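About Golavwood Automation

Golavwood builds and programs two-arm robot cells for light assembly. The company works from one building in Eria, with a machine shop on the ground floor and the test cells upstairs. Most customers make small molded or machined parts in batches too short to justify fixed tooling.

What we do

A standard cell has two arms, each with a multi-finger hand, and a plain wooden worktable. Programs are written for the customer's own parts. We supply the cell, the part programs and operator training. Service is handled from Eria and from a second office in Alcantara.

Visits and open days

The cells are open to visitors three times a year, in February, June and October. Groups are limited to 13 people. Each group spends 30 minutes at a running cell, then moves to the control desk, where the operator goes through the program and takes questions. The handling session uses small parts, among them a white gear-shaped ring with internal teeth, and covers grasping with one hand while the other works close by.
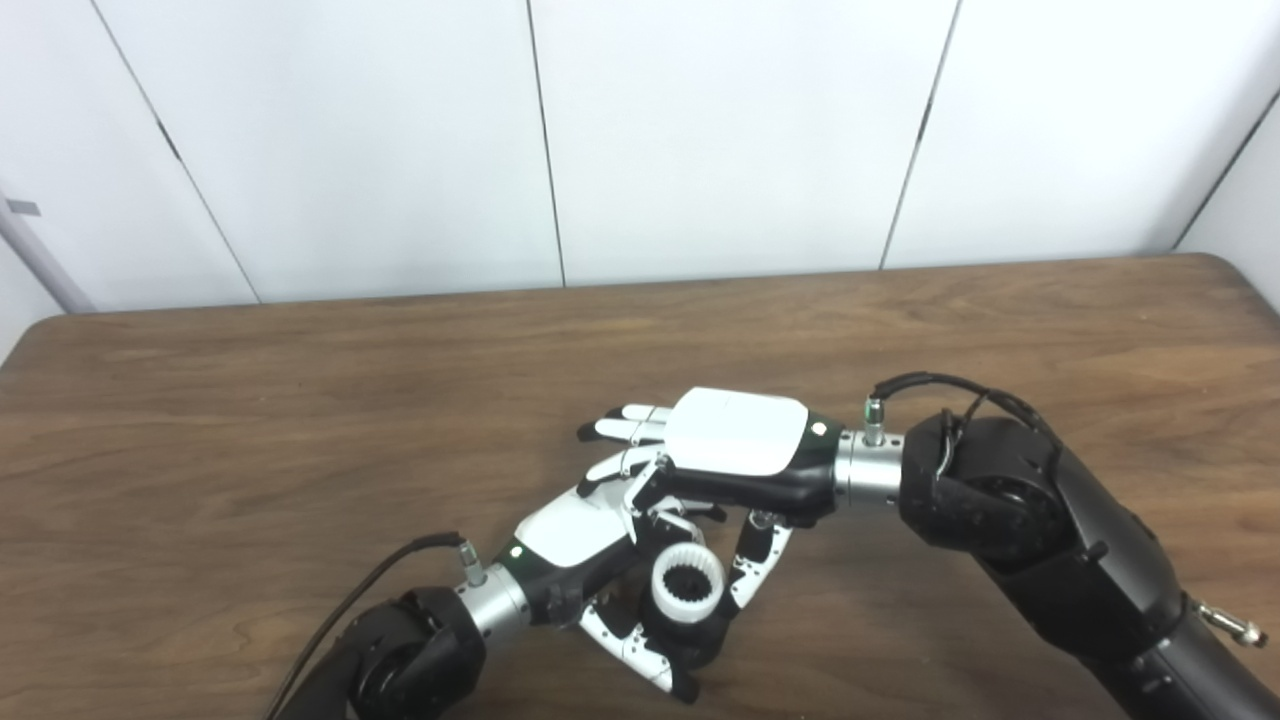

Vovberg wrote to us after the February open day that the handling session was useful but that they would have liked more time on error recovery, in particular what the program does when a grasp is lost and who is expected to clear the table. They also asked for cycle times to be given in writing before the visit.

Both points have been taken up. Error recovery is now a separate item at the control desk, and a data sheet is sent with the confirmation. Cycle times on the sheet apply to the demonstration parts only. Figures for customer parts are given after a trial, which takes roughly 3 weeks from receipt of samples.

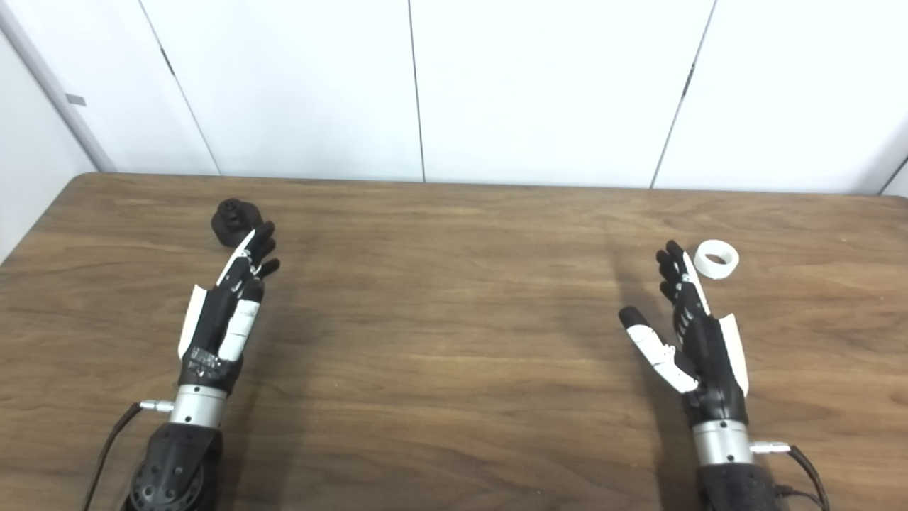 Sample parts may be brought to an open day but are not run on the same visit. They are logged at the front desk and returned with the trial report. Drawings should be sent ahead, with material and tolerances marked.

Arranging a visit

Write to the Eria office with the number of people in your group and the type of part you handle. Visits outside the open days can be arranged for existing customers. Closed shoes are required in the machine shop. The test cells are reached by stairs or by the freight elevator at the rear entrance.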